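Arkden open day, bin picking demo: anyone else go?

shimstock
June 20, 2023
Went to the open day at the Arkden building in Sundthorpe. Free parking, free coffee, and a name tag that got my name wrong in a way I've decided to keep. Most of the ground floor was posters. The thing worth the drive was the picking cell at the back, where an arm takes odds and ends out of one side of a bin while people in lanyards pretend not to watch.

Myung-ja Ahn ran the demo and was good at it. She let the arm fail in front of us and kept talking at the same speed. Somebody's kid asked if it gets tired and she said no, but she does.

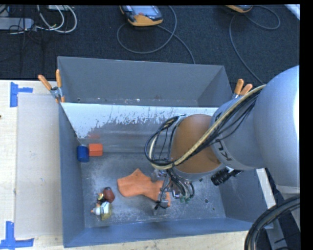

My gripe is with how they pick the objects. The handout says 1017 attempts and 926 successful, and I'd like to know on what. A plain cylinder next to a block in the back corner is a friendly problem. The flat orange thing lying in the middle of the floor is a different animal, with that rounded end and a pointy bit sticking up, and I'd pay for a table that splits the number by object. I asked at the desk. I was given a pen.

Also the bin is held with spring clamps, the orange-handled kind, same as I use for gluing drawers. Made me feel better about my own shop.

pallet_jack_off_duty
Was there for the 10 o'clock slot. I thought it was great and I think you're being a grump. 926 out of 1017 is 91 percent, on junk, in a scratched up metal bin. Our vision system at work gives up if someone wears a shiny jacket.

shimstock
I can be a grump and it can be great.

torque_and_cheese
91 percent is a demo number. On a line that's a person standing next to the robot all shift with a stick. Ask me how I know. I have the stick.

lindy_k
Nobody at the open day said it was going on a line, though? The handout I got called it a research cell. You're grading a science fair like it's a purchase order.

torque_and_cheese
The handout also had a picture of a warehouse on the front. If you put a warehouse on the front I get to bring the stick.

gromwell
Did anybody stay for the talk from the Chae people? I had to leave for a dentist appointment and I'm told I picked the better option.

lindy_k
I stayed. Forty minutes on suction cups. The middle part on bags was interesting, then the projector went blue and he kept going from memory. I respected it more than I followed it.

pallet_jack_off_duty
Back on the clamps: what's wrong with clamps? You want the bin to stay put and come off again when you swap it. I'd worry more if it was bolted.

shimstock
Nothing's wrong with them, I said it made me feel better. I'd still like a stop block behind the bin so it goes back to the same spot every time. Maybe there is one and I couldn't see it past the guy with the backpack.

gromwell
There is always a guy with a backpack.

torque_and_cheese
Gatinano had an open day in March and they let visitors drop stuff in the bin. I put my keys in. Took it 2 tries to get them out, which beats me most mornings. That's the demo I want from Arkden. Let us load the bin.

lindy_k
OK, that I agree with. I'll email and ask if they'd do it next year.

shimstock
Ask about the table by object too. I've already got the pen.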